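Open Day at Pendance: An Afternoon With the Small-Parts Bench

14 shares | 6 comments

Most of the people who came through the doors at Pendance on Tuesday went left, toward the big palletizing arm that Javunier had brought in for the day. It was moving sacks, it was loud, and there was a painted line on the floor to stand behind. I went right, to a room with speckled carpet and a white board on a work table, where Areti Kyriakidis was talking to four visitors and a boy of maybe ten.

Kyriakidis runs the small-parts work at Pendance, which shares a building with two machine shops on the old rail side of town. The company makes handling software. Its customers have thin, stiff, awkward things that need to go from one place to another without being bent or dropped: test probes, dowels, sample rods, guide pins.

"People think heavy is the hard part," she told the group. "Heavy was solved before I was born. Give me something thin that's standing on end and I can keep you busy for a year."

The task on the bench that afternoon was a plain one. A slender rod stands upright on a clear plate, and the gripper has to come in from both sides, close on it, lift it clear and put it back standing. Kyriakidis did it herself first with a gripper held in her own hand, the same two fingers that go on the end of the robot arm, with a camera looking down between them. She works standing, with her elbow tucked against her ribs, and she does not talk while the fingers are closing.

"I hold my breath too," she said afterward. "I didn't know I did that until somebody filmed me."
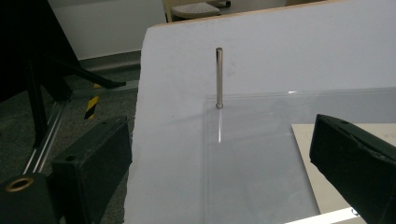

Why a person holds the gripper

I asked her to go back a step for those of us who came in cold. Why is a person doing the job the robot is supposed to do?

"Because we want the robot to learn from how a person does it," she said. "The old way, I would write down a position for the arm, and another position, and another. That works if the part is always in the same place. On a real line it isn't. It's leaning a little, or the tray is over a quarter inch. When I do it by hand I correct for all that without thinking. The camera sees what I saw, more or less, and the software gets the motion along with the pictures."

Each try from start to finish is called a run. On the day before the open day she and one other operator did 387 of them. Her target for this part of the project is 2,270, spread across different light, different rods and different starting places. I said that sounded dull.

"It's dull after lunch," she said. "In the morning it's fine."

Some runs get thrown out. If the operator bumps the rod before closing on it, or sets it back down and it falls, the run is marked and looked at later. She keeps certain failed ones on purpose, the ones where the operator nudged the rod, saw it going over and caught it.

"I like those. The robot is going to bump things. I want it to have seen somebody recover."

Of the first 1,000 runs in this series, she kept 817. She had expected to keep more. A good part of the difference came from one week in May when the lights over the bench had been swapped for a brighter type and the operators were having trouble judging how far the rod was from the near finger.

The clear plate

The boy asked why the rod was on something see-through if that made it harder. Kyriakidis said it was the best question she'd had all day, and I believe she meant it.

A robot camera, she explained, does not know that a reflection is a reflection. A shiny plate under a shiny rod gives it a second rod, upside down, joined to the first at the foot. A ceiling light gives it a bright patch that slides over the plate whenever the camera moves. She likes to have something pale lying underneath part of the clear plate as well, so that there are edges showing through that have nothing to do with the job.

"You and I look at it and we know what's solid," she said. "We've had our whole lives to practice. The robot has had since March."

Why not just use a matte plate? Because the customer for this piece of work, a firm called Dresent, sets its parts out on clear plates and does not plan to stop. Dresent wants to keep looking up at the parts from underneath with its own inspection camera. Kyriakidis says she spent two phone calls trying to talk them out of it and then gave up and bought clear sheet for the lab.

"Every customer has one thing they won't change. You find out what it is and you build around it. I'd rather know in the first week."

Fingers and pads

She let us pass one of the spare grippers around. It weighs less than I expected. The fingers are stiff and angle in toward each other, and the pads at the tips are wrapped in a covering that gives them some bite on a smooth surface. The covering takes a beating. It catches on the edges of things, frays along the bottom and starts to peel, and then it has to be replaced.

I asked how often.

"Less often than I used to," she said. "At first I changed it the minute it looked ratty. Then we sent a gripper out to Voicu, where they run two shifts, and it came back after a month looking like a dog had it. They hadn't had any complaints. So now I let the pads get ugly here too. If the software only ever sees clean pads, it's going to be surprised when it goes to work."
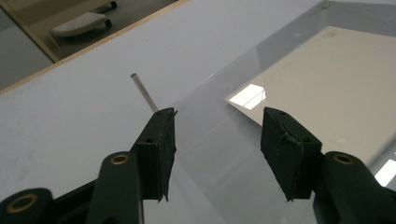
She does have a limit. When a loose bit of covering gets long enough to touch the part before the pad does, it comes off, and she writes the change in a paper notebook that hangs on a string by the door. The notebook also has a page for each operator. Left-handed people approach the rod from a slightly different angle and she wants to be able to find those runs later.

One of the other visitors, a retired toolmaker, wanted to know about force. How hard do the fingers squeeze? He had worked with glass gauges and said he'd broken plenty of them with his own two hands.

Kyriakidis said that was a fair worry and that they had broken some too. A steel pin will put up with nearly anything. A glass rod won't, and most of the damage comes when the two fingers don't arrive together and one of them pushes the rod sideways against its own foot. The hand-held gripper closes both fingers from a single trigger, so they meet in the middle, but the operator still has to have the rod in the middle to begin with.

"That's the whole skill," she said. "Centering. Squeezing is easy."

The toolmaker had a go. He got the rod on his second try and put it back on his third. He said the trigger was too light. She wrote that down.

What the arm did

At three o'clock we moved to the other end of the building, where the arm itself is kept behind a low fence, and watched it try the same job. It made ten attempts while I was there. Eight went cleanly. On one it stopped short, waited, backed off and came in again, which got a murmur from the group. On the last it closed on nothing, lifted nothing, and carefully set nothing down.

"It thought it had it," Kyriakidis said. "I'll find out tonight what it was looking at. My money's on the window."

There were people in the group who clearly had jobs in mind, and one woman asked directly whether this was going to put line workers out. Kyriakidis didn't wave it off. She said that at Voicu the two people who used to load probes by hand now run the cell and one more next to it, and that she couldn't promise every place would handle it that way. She also said that loading probes by hand for eight hours is murder on the neck, and that she had done it for a summer in school.

I asked what she would be working on if Dresent were not paying the bills. She thought about it - long enough that the Javunier arm down the hall finished a whole layer of sacks - and said cable. Soft, thin cable that has to be picked up by the end and threaded through something.

"A rod at least stays the shape it is," she said. "I've got a box of cable under my desk. I try it on Fridays and then I go home annoyed."

The small-parts room will be open to visitors again in the fall. Groups of more than six should call first, as there isn't much space around the bench, and anyone who wants to try the gripper is asked to take off rings and bracelets before they do.

Shares: 14
Comments: 6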